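Free returns and other stories

July 30, 2023

I have been reading the returns page of every shop I buy from, a hobby I don't recommend. Nearly all of them say the same thing now. Returns are free, returns are easy, returns are good for the planet. I can believe the second one.

What set me off was a jacket. I ordered it from Tanton in two sizes, like their own size chart told me to, and sent the bigger one back. The refund email thanked me for "keeping fashion in the loop." What loop? I asked. Customer service sent me a link to the page I had just come from.

My friend Hanne Mustonen used to buy coats for a small store, and she thinks I'm being unfair. Her view is that most returned clothes are perfectly fine and get sold again, and that people like me enjoy imagining a landfill. Maybe so. But she also couldn't tell me what share gets sold again at Tanton, and neither could Tanton.

Somebody has to handle every one of those bags, and that costs money wherever it happens. The jacket was $70. The old policy charged $9 for a return, and the new one charges nothing. The same jacket is now $79. I'm not great at math, but I can do that one.
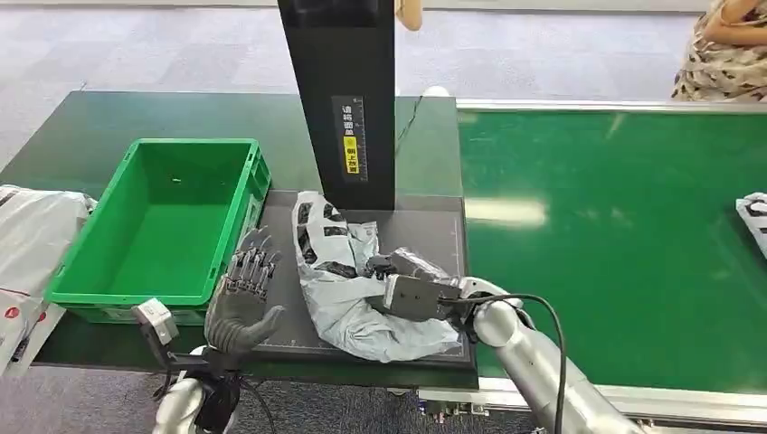
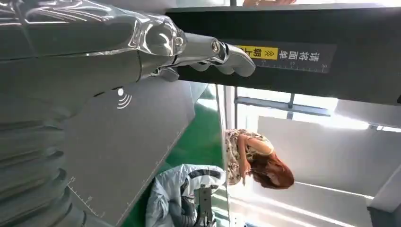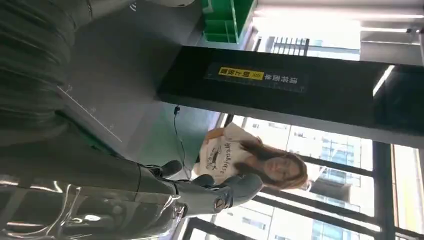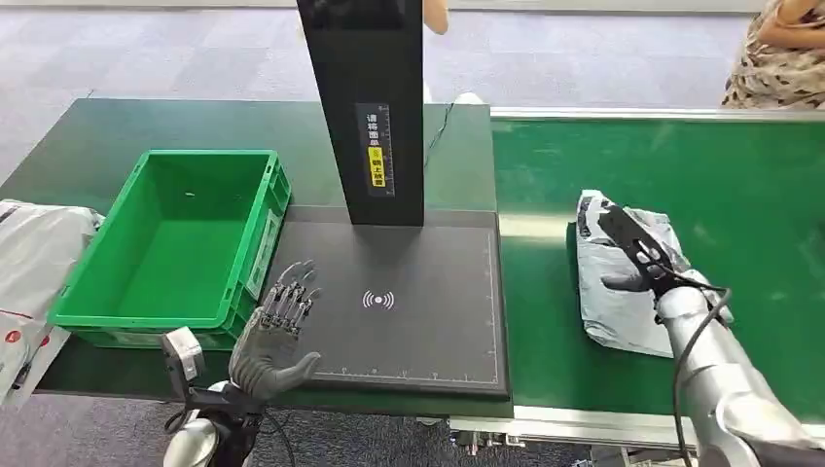 So who pays?

Everyone who keeps what they order, as far as I can tell. Sarnari at least admits it. Their policy page says the cost of returns is "reflected in our pricing," a stiff way to put it, but I'll take stiff over cheerful. Escobar gives you 40 days and then store credit, and the credit runs out, though you have to open three menus to learn when.

Then there's Gukadari, with its "conscious returns" badge. I clicked the badge. It leads to a statement of 529 words (yes, I pasted it into a word counter) and there isn't one figure in it about what happens to a returned shirt. Plenty about values.

I'm not saying anybody is lying. A shop can mean well and still not want to look very hard at its own back room. I'd just like one number, from any of them, with a date on it.

For now I've gone back to trying things on in a store – the one downtown with the bad mirrors – and I kept the jacket. The sleeves are a little short.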